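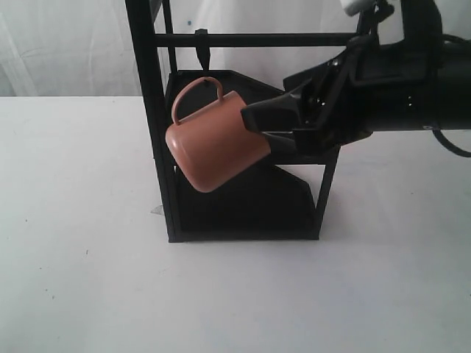 Terracotta mug, handle up, at the black mug rack.

Home Manuals Skarent Kettle Stikent Grinder Spare Parts Contact

Section 4. Setting up your coffee corner

By now the Skarent kettle is out of its box, you've checked the parts against the list in Section 2, and you're probably itching to brew something. Good! There's a little more to do before the first cup, but it goes quickly and most of it only has to be done once.

This section covers the kettle, the Stikent hand grinder and the paper-filter dripper. If you bought the kettle on its own, skip to 4.2 and leave out the grinder steps.

4.1 Picking a spot

1. Choose a flat, level counter that can stand getting wet now and then.
2. Check that the cord reaches the outlet without being stretched or crossing the sink.
3. Look up. Steam comes straight out of the spout and will slowly spoil the underside of a cabinet. Pull the base forward if you have cabinets over the counter.
4. Push all four rubber feet down firmly. The base should not rock.
5. Put the grinder on the side of your stronger hand. You'll be reaching for it every morning, so it's worth trying it both ways before you decide.

CAUTION: Never set the kettle base on a stove, even a stove that is turned off.

Note: Mugs can live anywhere, but within arm's reach of the dripper is lovely. If you hang them by their handles, let them dry first, especially unglazed ones.

4.2 First fill and rinse

New kettles can carry a faint factory smell. Two full boils clear it in most homes.

1. Lift the lid and wipe the inside with a soft damp cloth.
2. Fill with cold tap water to the MAX line.
3. Close the lid until it clicks.
4. Set the kettle on its base and press the round button once. The ring lights up white.
5. Let it boil. The kettle switches itself off and the ring goes dark.
6. Pour the water down the sink and repeat from step 2.

If you can still smell anything after the second boil, add the juice of half a lemon to a third fill, boil, wait until it is cool, and rinse well. Don't use dish soap inside the kettle - it clings to the seam and you will taste it for days.

WARNING: The body gets very hot. Lift by the handle only, and keep the cord away from the edge of the counter where a child could pull it.

4.3 Setting the temperature

This is where the kettle really earns its place. Coffee made with slightly cooler water can taste like a completely different bag of beans, and it's great fun to play with.

1. With the kettle on its base, hold the round button until the display blinks.
2. Turn the dial to the temperature you want. The display shows degrees Celsius when it leaves the factory, up to a top setting of 100.
3. Wait for the blinking to stop. Your setting is saved.
4. To change to Fahrenheit, lift the kettle off, hold the button, and put the kettle back down while still holding.

The lowest setting in Fahrenheit is 112, handy for warming a cold glass server or waking up dry yeast if you bake. Yes, we use ours for bread too!

Note: If you live high in the mountains, water boils before it reaches the top setting. The kettle senses this and shuts off when the temperature stops rising. The display may show a lower number than the one you chose. Your kettle is fine.

4.4 Setting the grinder

1. Unscrew the jar from the bottom of the Stikent grinder.
2. Turn the dial under the burrs clockwise until it stops. Don't force it.
3. Turn it back, counting the clicks. Start at the number printed on the card in the grinder box.
4. Screw the jar back on and drop in a small handful of beans.
5. Fit the crank and turn at a steady pace until it spins freely.
6. Throw out this first batch. It carries dust from the factory.

You're after something like coarse sand. If your cup tastes sour and thin, go one click finer. If it's harsh and dries out your mouth, go one click coarser. Change one thing at a time and write it down, or you'll end up chasing your own tail (we have, many times).

CAUTION: Do not wash the burrs in water. Use the small brush supplied.

4.5 Your first cup

1. Fold the paper filter along its seam and open it into the dripper.
2. Stand the dripper on your mug or server and rinse the paper with hot water. Empty the mug.
3. Add the ground coffee and shake gently to level it.
4. Pour just enough water to wet all the grounds and wait. They'll puff up and bubble if the beans are fresh.
5. Pour the rest in slow circles, starting at the middle and staying off the paper.
6. Lift the dripper away when it slows to a drip.

Check that the dripper sits flat before you pour. A very wide mug may not hold it safely, and a narrow one fills faster than you expect. The Lu collar (sold separately) fits under the dripper and gives it a wider foot.

4.6 Hard water

Camholm, where we test every kettle, has some seriously hard water, so scale is a subject close to our hearts. Look inside once a week. When you see a chalky film on the floor of the kettle, turn to Section 6 for descaling. A light film does no harm, but a thick one slows heating and can flake into your cup.

Don't use bleach or steel wool on scale. Both damage the inside surface, and that damage is not covered by the warranty.

Manual text revised 19/11/2022.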